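Startseite Greifer Kameras Steuerungen Testverleih Kontakt

Uvell Testpaket: zwei Greifer im Vergleich am eigenen Arm

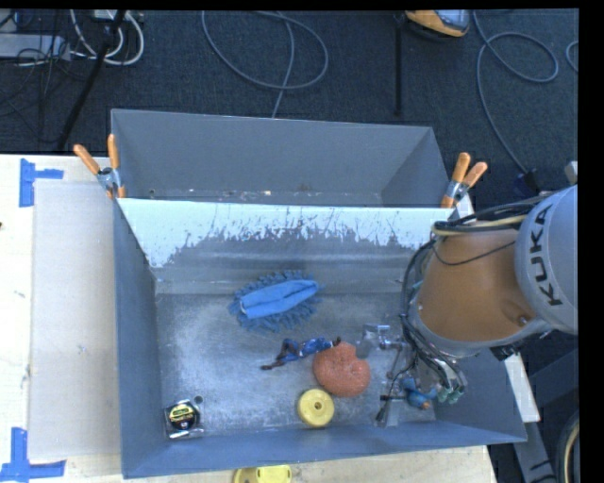

Passt das Paket auch an einen Arm, der schon ein paar Jahre läuft?
In den meisten Fällen klappt das mit einer Adapterplatte, die wir nach Ihrer Flanschzeichnung fertigen und gleich mitschicken.

Wir wissen ja selbst, wie das ist: Man liest Datenblätter, bis einem die Augen zufallen, und am Ende rutscht der Greifer doch an dem einen Teil ab, das man jeden Tag braucht. Deshalb verleihen wir den Uvell Farina (Fingergreifer, schlank, gut für enge Ecken) und den Uvell Bekton (kräftiger, mit breiteren Backen) im Doppel, damit Sie beide in Ruhe an denselben Teilen ausprobieren können!

Gegriffen wird am besten aus einer Blechwanne und mit bunt gemischter Ware: etwas Weiches mit Fransen, eine flache Scheibe, ein Maßband, etwas Rundes mit rauer Oberfläche. Für einen Durchgang mit beiden Greifern planen Sie bitte fast 600 Griffe ein, das geht schneller, als man denkt.

Bestellnummer: 637
Umfang: 2 Greifer, Adapterplatte, Kabelsatz, Protokollvorlage
Versand: ab Lager Grastside, ab September auch mit Kamerahalter

Schreiben Sie uns gern vorab, welche Teile Sie greifen möchten, dann legen wir die passenden Fingerspitzen dazu.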